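Noise Levels in the Tymoshchuk Hall Workshops
Project report, October 14, 2019

2. Background

Tymoshchuk Hall was built in 1998 as a storage building and turned into teaching workshops later. The walls are bare block and the ceiling has no sound treatment. Students had complained that they could not follow instructions at the back of the larger rooms, so our group chose this as our topic in March.

3. Method

We used a Trodon handheld sound meter, set to slow response, and took readings at five fixed points in each room. Each reading lasted one minute. In total we logged 1349 readings. We threw out 125 of them because a door had been left open to the hallway.

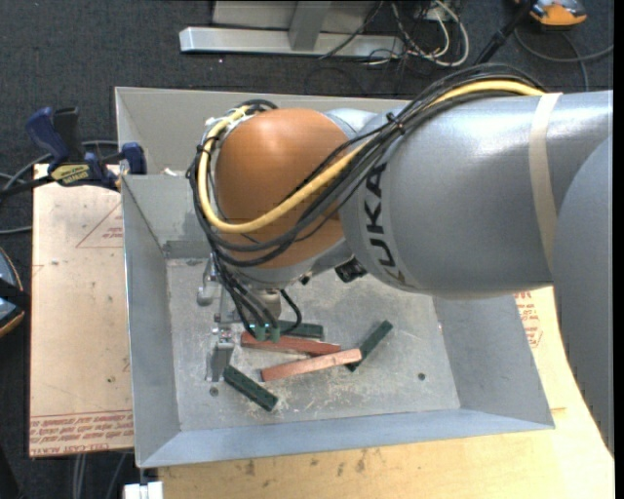 Readings were entered in a spreadsheet the same evening and sorted by room and time of day. We did not measure on exam days.

4. Results

Afternoons were louder than mornings in every room. The back corners gave the highest values, mostly from echo off the block walls. Ventilation alone made up a large share of the noise in the two smallest rooms.

5. Cost of panels

Irkon quoted $1735 for wall panels in one room, without installation. We did not get a second quote in time. Floor mats would be cheaper, but we have no data on how much they would help.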